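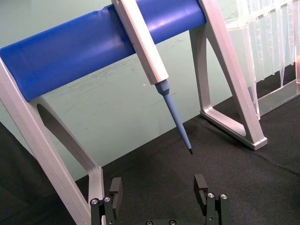 Adom Adjei thinks a pipette should never lie on its side, not even for a minute, and he told me so again this morning before I had my coat off. I said yes, I know, it hangs on the blue bar like always.

Home Diary Archive Lab days Contact

November 2, 2020
by Dede Baidoo

I spent most of the day with the small table in the lab. In May we had everything in one drawer, and I lost many hours with searching. Now the black cloth is on the table and the things have their places. The plastic droppers stand in the clear rack near the wall, bulbs up. I like how they look there, six in a row.

I wanted also to write the list for the Mensah order, but I only came to the tips. A bag of 3,000 is too much for us, and Adom wants it anyway – he says they do not go bad. 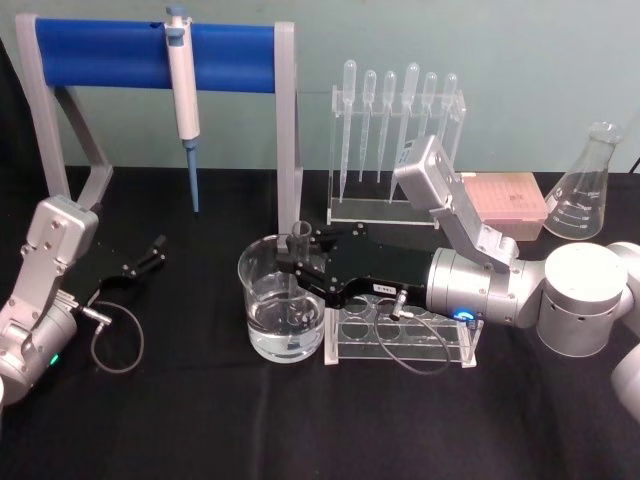 After lunch

I was a little tired and worked slowly. The beaker is half full, this is enough for practice with water. The cloth makes folds again, and I should iron it at home.
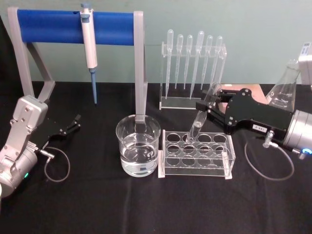
I still have to write labels for the rack with the twelve holes, three rows of four. My handwriting is too big for them – maybe I will ask Adom. Then I must call Soria about the bill of 34 dollars.

Comments

Trodine: We use a black cloth too. Ours shows every bit of dust.

Vindlow: Take the big bag of tips, he is right.

Dede Baidoo: Okay, two against one. I will order it.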